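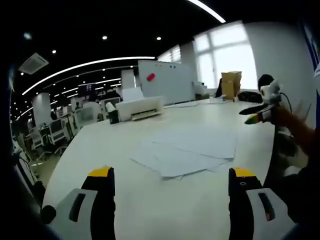 Vetix Opens Shared Paper Tables to All Tenants at Pruitt House

Office operator replaces desk-side printers with common work tables under its Flanereo program

PRUITT HOUSE, August. Vetix, which manages shared office space for small and mid-sized firms, today announced that the shared paper tables at Pruitt House are open to every tenant in the building. Each table offers a printer, a supply of plain white paper and room to sort, fold and stack printed pages before they go out.

The tables are part of Flanereo, the company's program for common office equipment. Tenants at Pruitt House previously kept their own printers at or under their desks, and many of these machines were used only a few times a month. Under the new arrangement, 3 tables serve the open-plan floor, and companies that wish to keep a private printer may still do so.

"Our tenants told us that printing was the easy part," said Gus Pettigrew, director of workplace services at Vetix. "They had nowhere to lay the pages out afterward. A person putting together a mailing was working on a chair, or on the floor, or on a colleague's desk. We wanted to give that work a proper surface."

Furniture for the project was supplied by Lemano, which also advised on the height of the tables and the spacing between them. People may work at the tables seated or standing. 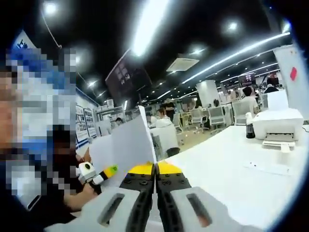
A sheet of paper is held upright in the open-plan office. A printer and a power strip are on the long white desk.

Before the opening, Vetix ran a trial at one table with staff from several tenant firms. Participants used more than 900 sheets of paper over the course of the trial, mostly for letters, meeting handouts and folded inserts. Their comments led to a number of changes. Paper is now restocked in the morning, before the first arrivals, and unclaimed pages are moved to a tray at the reception desk at 6 p.m.

Arben Karagiannis, office manager for one of the firms that took part, said the tables had changed how his team prepares for client meetings. "We print everything the afternoon before and put it in order in one place," he said. "Two people can fold and check at the same time. We used to do this in the hallway."

Tenants may reserve a table for up to 45 minutes through the front desk. Outside reserved times the tables are open to anyone. Users are asked to take their pages with them, to return loose clean sheets to the stack and to report paper jams to reception. 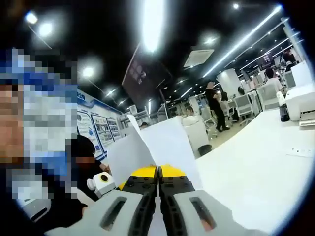

May tenants bring their own paper to the tables?
Tenants may bring letterhead, colored sheets or card stock, provided that it is suitable for the printer and that the plain white paper is put back in the tray when the job is finished.

Use of the tables is included in the monthly desk fee. Large print jobs are billed separately at the rates posted at reception. Vetix will review the arrangement with tenants after 3 months and expects to decide then on whether to extend it to its other buildings.

About Vetix
Vetix manages shared offices and provides reception, furniture and equipment services to its tenants. Flanereo is the company's program for common office equipment.

Media contact
Gus Pettigrew, Director of Workplace Services, Vetix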